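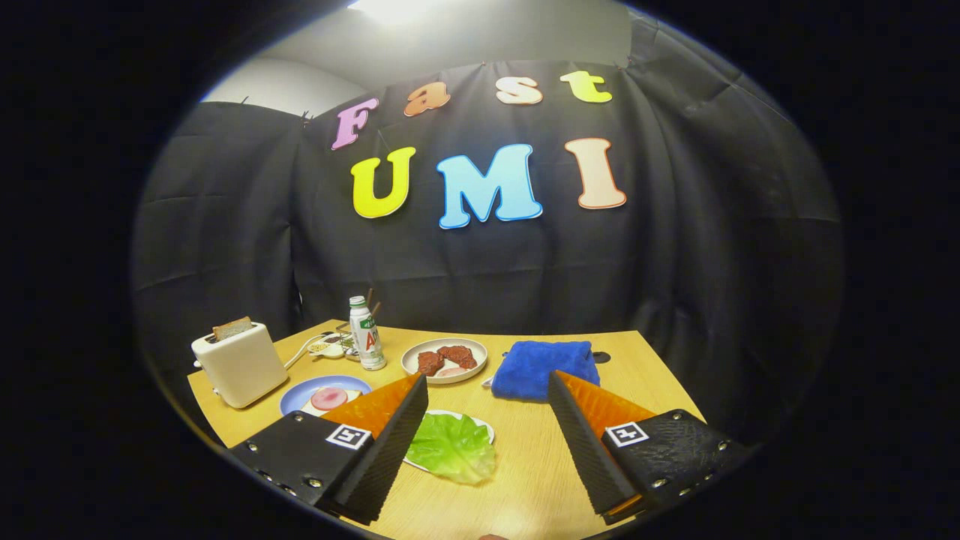
Shaving foam is mostly air. When an adult presses the button on a can, a small squirt of liquid puffs up into a white heap that can cover a whole chin. Foam is the name for anything made of a lot of tiny bubbles packed close together, and it does not have to be wet. The colorful letters on the black curtain are foam too, a solid kind that can be cut into shapes. In solid foam the bubbles are trapped in a material that has set and keeps its form. In shaving foam the walls of the bubbles are made of soapy water, so the heap slowly sinks and turns back into liquid.

What is in the can?

Most cans of shaving foam hold a liquid and a gas. The liquid is mainly water with soap mixed into it. There may also be an oil or something similar to keep skin soft, and a little perfume. The gas is called a propellant. It is squeezed into the can at the factory so tightly that some of it turns to liquid and mixes with the soapy water.

Press the button and a valve opens. A valve is a small gate. The pressure inside the can is higher than the pressure of the air in the bathroom, so the mixture is pushed up a tube and out through the nozzle. Once it is outside, the squeezed propellant turns back into gas and spreads out. The soapy water is in the way, so the gas blows it up into bubbles – far too many to see one at a time.

Let go of the button and the valve closes. Sometimes a bit more foam creeps out afterward. It was already past the valve and is still growing.

Why does it need soap?

Plain water makes poor bubbles. Tiny pieces of water called molecules pull on each other strongly, and this pull makes the surface act like a tight skin. Scientists call it surface tension. If you shake a bottle of plain water you will see bubbles, but they pop almost at once.

Soap molecules have 2 different ends. One end is drawn to water and the other end stays away from it. When soap is mixed with water, many of the molecules go to the surface, with one end in the water and the other end pointing out at the air. This weakens the pull of the surface. A bubble wall can then stretch very thin without breaking.

A bubble wall is like a sandwich. There is a layer of soap on each side and a thin layer of water in the middle. Over time the water drains down out of the wall, and when the wall gets too thin it pops.

Why is it white?

The soapy water is almost clear and so is the gas. Put them together as foam and you get bright white. Each time light meets the wall of a bubble, some of it bounces off and some of it bends and goes through. In a heap of foam there are so many walls that the light is sent in every direction. All the colors of light come back out mixed together, and our eyes see that mixture as white. Snow looks white for much the same reason, and so does the top of a wave.

What does it do for shaving?

Hair is tough when it is dry. Wet hair soaks up water, swells a little and becomes easier to cut. Water by itself runs off the face quickly, and foam holds it in place against the hairs while the person shaves.

Foam also makes skin slippery, so the razor can slide along without catching. And it shows which parts of the face have been done. A clean stripe through the white means the razor has been there.

Brushes, bars and tubes

People shaved long before there were spray cans. They made their own foam, called lather, and plenty of people still do. You need a bar or bowl of shaving soap, some warm water and a brush with lots of soft hairs. The wet brush is rubbed on the soap and then moved in circles on the face or in a bowl. The hairs of the brush fold air into the soapy water, the way a whisk folds air into egg whites. After 30 seconds there is usually a fair amount of lather, and it gets thicker as the person goes on.

Lather from a brush and foam from a can are the same sort of stuff. The difference is where the gas comes from. In the can it is the propellant, and in the bowl it is ordinary air.

Shaving gel is a little different again. It comes out of the can as a thick colored jelly and turns to foam when you rub it. The propellant in the gel is one that takes longer to turn into gas. The warmth of your hands and the rubbing help it along.

Try it yourself

You can make foam without any shaving things. Ask an adult before you start, and keep the foam away from your eyes and mouth.

You will need:
2 clear jars with lids that fit tightly
Water
Dish soap
A spoon
A ruler

Fill each jar one third full of water. Add a spoonful of dish soap to one jar and nothing to the other. Put on the lids and shake both jars hard. Set them down side by side and look at what is above the water. Measure the foam with the ruler and write down the height. Measure it again later, after lunch or before bed, and see how much is left.

Look closely at the bubbles as well. The small ones near the bottom stay round. Higher up, where the water has drained away, the bubbles are bigger and have flat sides where they press against each other. You may also see the big ones growing. Gas moves slowly out of small bubbles and into the larger ones next to them.

If you want to know whether foam lasts better in a cool place, make a second soapy jar and stand it in the refrigerator. Use the same amount of soap and water in both, or it will not be a fair test.

Safety with spray cans

A can of shaving foam is under pressure even when it seems empty. Never poke a hole in one, and never put one near a fire or a heater. Do not leave it in a hot car, especially in a month like July. Heat makes the pressure inside go up, and the can may burst. Many propellants can also catch fire, so read the warning on the side of the can with an adult.

Words to know

Lather: foam made by mixing soap, water and air.
Molecule: a very tiny piece of a substance.
Propellant: the gas that pushes things out of a spray can.
Surface tension: the pull that makes the top of water act like a skin.
Valve: a gate that lets liquid or gas through and can be shut again.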